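How Do You Teach a Robot to Open a Drawer?

Think about the last time you opened a drawer. Maybe you wanted a spoon, or you were hunting for a pair of socks. Did you have to think about it? Did you say to yourself, "Now I will move my hand forward, now I will curl my fingers, now I will pull"? Of course you didn't! Your hand just went and did it.

A robot can't do that. A brand-new robot arm doesn't know what a drawer is. It doesn't know what a kitchen is, or that a toaster is a bad place to rest your elbow. (Robots do have elbows, by the way. Some have more than one!) So how does it learn?

One of the best ways is also one of the oldest ways in the world. Somebody shows it.

Learning by being shown

You have learned lots of things this way. Somebody may have held your hands while you swung a bat, or put their fingers over yours on the piano keys. Robots can learn like that too, and engineers call it teaching by demonstration. A demonstration is just a long word for "watch, this is how it goes."

There are 2 main ways to do it.

The first way is by hand. The teacher takes hold of the robot arm and moves it around, nice and gently. This only works if the arm is in a special soft mode, where the motors let themselves be pushed. While the arm is being moved, the robot keeps track of how much every joint is bending. It's a bit like a dance lesson where the teacher steers your feet.

The second way is by remote control. The teacher sits or stands a little way off and holds a controller, and the robot arm copies what the teacher's hand does. Move your hand left, and the arm goes left. Squeeze, and the gripper squeezes. The gripper is the part on the end of the arm that does the job of a hand. Lots of grippers have only two fingers, and it's amazing what you can do with two fingers. Try it! Use just your thumb and one finger to pick up a pencil, turn a page and open a door. You'll get better at it quickly, and you'll also find out which jobs are really annoying.

What does it feel like to drive one?

Si-woo Kwak teaches robots at the Wamley learning lab in Serthorpe, and we asked what it was like on the very first day.

"I was terrible!" says Si-woo. "I had played a lot of video games, so I thought I would be great. I tried to take hold of a knob and I missed it by a whole hand. Then I missed it on the other side. When you reach for something yourself, you can feel it. When you drive a robot, you have to look very hard, and you have to go slowly."

Now Si-woo can open and close a drawer by remote control and chat at the same time. It took a lot of practice, just like riding a bike.

Why once is not enough

Suppose you show a robot how to open a drawer one time. It might be able to copy you perfectly. Hooray! But then you slide the drawer over by the width of your hand and ask again. The robot reaches out to the old spot, closes its fingers on nothing at all, and pulls very proudly on the air.

It has learned the moves, but it hasn't learned what they are for.

So the teacher shows it again with the drawer in a new place. Then again with a cup standing nearby, and again with the lights turned down. Si-woo's team made 585 demonstrations of one kitchen job, and 500 of them were good enough to use. The others had a slip or a bump in them, or the teacher sneezed. (That really happened.)

All those demonstrations go into a computer program that looks for what they have in common. In every one of them, the fingers end up around the knob before the pulling starts. In every one of them, the arm goes straight back instead of up. Little by little the program works out what matters and what doesn't. The color of the mug on the counter? Doesn't matter. Where the knob is? Matters a lot!

Eyes in funny places

You have two eyes, and they are both in your head. That's very handy, but you can't see around the back of your own hand while you're holding something.

A robot can have eyes wherever its builders like to put them. One camera might stand back from the counter and look at everything, the way you do when you walk into a room. Another can be fixed right by the gripper, so that it travels along with the fingers. Imagine having an eye on your wrist! When you reached for the cookie jar, the cookie jar would come zooming up to meet you.

The far-off camera is good at showing where things are. The wrist camera is good at showing the last little bit, when the fingers are close and a tiny mistake would spoil everything. When the arm moves, though, the wrist picture can go all streaky. You can get the same thing by taking a photo out of a car window.

A kitchen is a hard classroom

Why teach robots in kitchens? Because kitchens are full of different things, all jumbled together. There are shiny things that reflect the light and see-through things that are hard to spot. There are floppy things like towels, which never look the same way twice. There are knobs, handles and lids, and each of them needs a different kind of hold.

Witold Czerwiński sets up the counters for the lessons at Wamley. He says he likes them to look the way a kitchen looks on a busy morning.

"If I tidy too much, the robot only learns about tidy kitchens," he says. "I have never met anyone with a kitchen like that."

Words to know

Gripper: the "hand" of a robot arm.
Joint: a place where the arm bends or turns.
Demonstration: showing how a job is done.
Remote control: moving something without touching it.

Try it yourself: be the robot!

You need a friend, a scarf and a small box with a lid.

Tie the scarf over your eyes. You are the robot. Your friend stands behind you and moves your arm by the wrist until you have taken the lid off the box. Go slowly, and don't help! Do it a few times, and then have a go by yourself, still with the scarf on.

Did you manage it? Now ask your friend to move the box a little, and try again. What did you need to know that you didn't know before? Swap places and see if your friend has the same trouble.

If you want to make it harder, be a remote-control robot. This time your friend can't touch you and can only use words, like "left," "down" and "squeeze." You'll be surprised how many words it takes.

A look at the counter
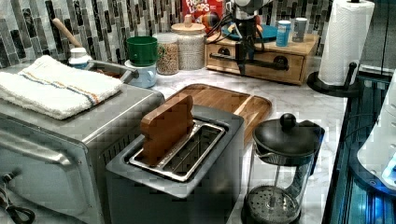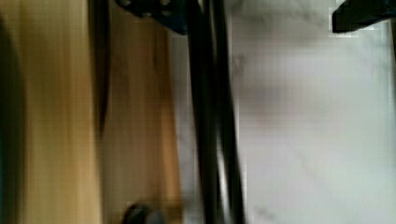
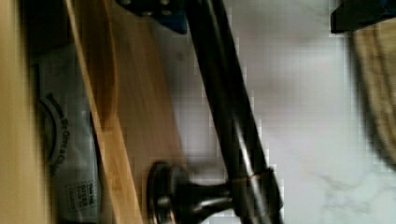
The first picture shows the robot's gripper over a kitchen counter. The other two come from a camera near the gripper, and in the last one you can find a round knob.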